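Pitthorpe puts off its robot arm and buys the hand tools first

22 Mar 2022

The Pitthorpe kitchen automation project has settled its equipment budget for the coming year, and the robot it was set up to buy is not in it. The money will go on hand-held grippers, spare pads and a good deal of storage, with the arm itself pushed back until July at the earliest.

The first stage is chopsticks, to be taken out of and put back into a pink holder, in an ordinary kitchen, by people working the grippers by hand.

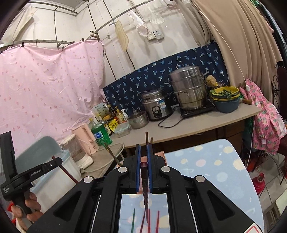
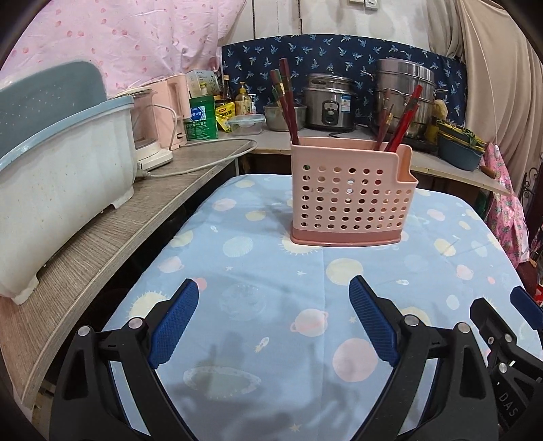 Chopsticks and a patterned tablecloth, with the rice cooker waiting its turn behind.

What the money buys

The sum approved is 2,464 pounds, against an original request that nobody at the meeting seemed keen to read aloud a second time. Of that, 1,967 pounds goes to hand tools and the parts that wear out on them. The rest covers drives for the recordings, a second set of chargers and a line marked "household items", under which the project may buy chopsticks, bowls and, after some discussion, one replacement tablecloth.

Two suppliers were asked to quote for the arm. Getico came in lower but left out the mounting frame, the delivery and the training day, all of which appeared on a second sheet sent a week later. Turnel included everything and was thanked warmly for its honesty before being turned down. Both quotes have now lapsed, and both firms have been told that the project will be in touch, a phrase they will have heard before.

The case for waiting was made in a four-page paper. An arm bought now would spend its first months standing under a dust sheet while the recordings it is meant to learn from were still being made. Hand tools can start the same morning they come out of the box. They also fit through a kitchen door, and the larger of the two arms on offer did not — somebody had gone round with a tape measure.

The paper is less cheerful about pads. The soft pads on the gripping fingers are treated as a consumable, like printer ink, and the budget assumes a new pair for each tool every 20 sessions. An earlier draft assumed they would last for ever. That draft has been withdrawn.

Targets

The project wants more than 2,000 usable recordings before anyone reopens the question of an arm. A recording counts as usable if the chopstick is picked up cleanly, moved and let go where it was meant to be let go. Dropped ones are to be kept in a separate folder, which has its own storage allowance and, going by the size of it, expectations to match.

After chopsticks come spoons, then lids. Rice cookers, bottles and anything with a hinge are down for later in the year. Leafy vegetables were proposed and have been moved to an appendix.

Sala, the scheduling software the project took on last autumn, will be kept for another year in spite of its habit of booking both grippers into different kitchens on the same morning. A replacement was priced. It cost more than the pads, and the matter was left there.

What happens in July

A fresh round of quotes will be invited in July, this time with frame, delivery and training on one sheet. Bidders will be given the width of the door. They will also be asked to say what the arm costs to run when it is doing nothing, a figure missing from both of the earlier offers and one the project now has good reason to want.

Households that would like to lend a kitchen can put their names down with the Pitthorpe project office. A counter, a table and a free socket are the only requirements. Travel costs for the operators are paid by the project, and lunch is not. Any chopsticks that get broken will be replaced from the household items line, on production of the pieces.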